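Humanoid drops grip when the arm cable pulls tight

Posted in: Faults and Repairs

watbridge_lab
We run a full-size humanoid on shelf picking, fruit and a red basket. In July the left hand started opening by itself with the basket in it. Three times in one afternoon, always with the arm out in front. No fault code on the hand controller. The robot is on tethers, nothing damaged. Pictures from the setup:

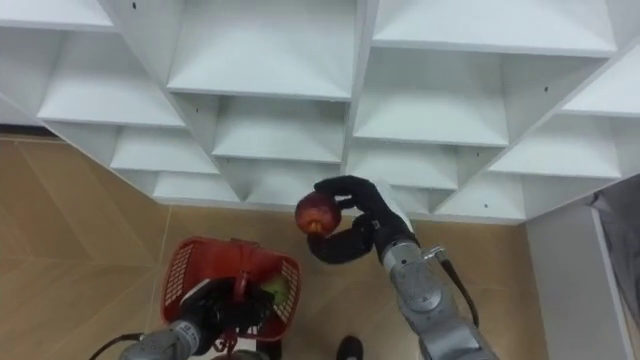
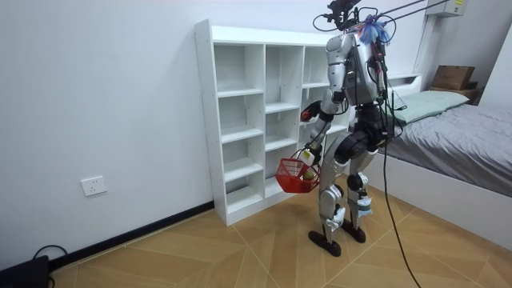
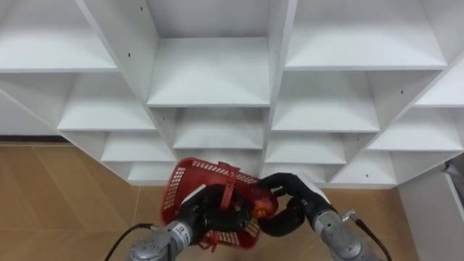
Replies

javow35
Check the cable at the wrist first. Mine did this at nearly 3,000 cycles. The connector looked fine, but one power pin had backed out. Pull on it gently with the hand closed and watch the voltage.

H. Heywood
I disagree. If it lost power you would get a code. I'd look at the grip current limit. If it's set at 50 percent, the hand will let go when it warms up.

javow35
Not on the older firmware, Howard. It reboots too fast to log anything and comes back open.

plirncombe
Either way, stop running it until you know. A basket is light, but the same hand could let go of something that isn't. And keep people's feet out from under it.

watbridge_lab
Limit was already at the default. I logged the supply and it dips for 16 ms when the elbow goes straight, so it looks like the cable. New one is ordered.

H. Heywood
Fair enough. I would still log the hand temperature after you swap it. A dip that short shouldn't open a good hand.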